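Workplace & Careers Help > Packing, Warehouse and Light Assembly

My packing job is changing to "teaching" work with a gripper – how do I do right by my crew?

Posted by Hernport_Packer, November 2018

Hello everyone, and thank you in advance for reading, as I know I go on a bit. I've been a lead on the kitting line at Parna for quite a while now. We put together small parts kits, the sort with a bag of fittings and a folded sheet inside a box, and we do more than 2,000 of them on a good shift. There are 104 of us on the floor if you count both shifts.

Back in June our plant manager told us that a robot cell from Ekinci would be coming in to take over the bagging end of the line. I was nervous, I'll admit it, but the meeting was a decent one and they let us talk. What I didn't expect was that some of us would be asked to help train it. You hold a two-fingered gripper in your hand, with a camera on it, and you do your ordinary picking and placing with that in place of your fingers. The recordings go off to the Ekinci people, and then (so they tell us) the robot learns from them.

I've been doing it for part of each shift and I don't mind it at all. It's rather peaceful once you get the knack of squeezing slowly! You spend the whole time looking past two black fingers at a patch of table.

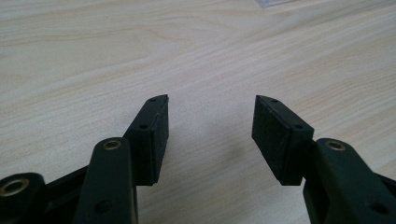
The gripper, open over the table. The dark pads on the inside of the fingers do the holding.

My trouble is with the people side. I have five folks on my crew, and two of them are much slower with the gripper than they ever were by hand. One is the best packer I have ever worked with, and she came to me nearly in tears because a younger fellow was getting through twice as many recordings. Another has a sore thumb from the squeezing. And then there is the big thing hanging over us, which is that everyone wonders if they are helping to train themselves out of a job. Management says no layoffs, but it hasn't been put on paper.

So what I would love to know is whether anyone has been through this, what you asked for, and how you kept people's spirits up. Also whether recording should count toward the daily kit target, as at the moment it doesn't, and it makes our numbers look terrible.

Gergely Sipos

Oh, I felt for you reading this, and for your packer too. We went through something very close at Pristska, where I was a shift lead in returns, so let me tell you what I can, and please take what's useful and leave the rest.

First, the target. Get that fixed before anything else, this week if you can. Ours was the same to begin with – hours on the gripper counted as nothing – and it soured people on the whole project faster than any fear of robots did. I sat down with my manager and a plain sheet of paper showing each person's hours at the table and each person's hours on the line, and asked for the target to be worked out on line hours only. It took one meeting. I think he simply hadn't thought about it.

Second, the speed business. Ask the Ekinci people what they want out of a recording, and ask them in front of the crew if you can manage it. The engineer on our project said she would much sooner have a calm, careful pick than a hurried one with a fumble in it. I had a woman who did 236 recordings over the time another fellow did nearly double, and hers were the ones they asked to see more of. It did her a world of good to hear that from somebody outside the building. Your best packer probably knows things about how a bag wants to be picked up that she has never had to say out loud, so let her be the one who shows new people how to start.

For the sore thumb, swap people out often and don't wait for them to ask, as the proud ones never will. We ended up with short turns, and anybody who was hurting came off it with no questions. Do report it properly as well, so there's a record if it lingers.

As for the jobs, I can only tell you how it went for us. Nobody was let go, but the work did change. Two of my people now look after the cell and clear it when it jams, and several moved to inspection, which a couple of them like and one can't stand. Please do get the promise in writing, and ask what the pay will be for the new duties. We forgot that second part and spent months catching up.

Magdolna Virág

Agree on getting it in writing. Ask about training too, and whether it's on paid time. Ours was "optional" at first, which meant evenings, and the folks with little kids missed out.

tapeguy_nights

Thumb thing is real. Try switching hands? I never got used to it left-handed but my buddy did. No idea about the targets, we don't have any on nights.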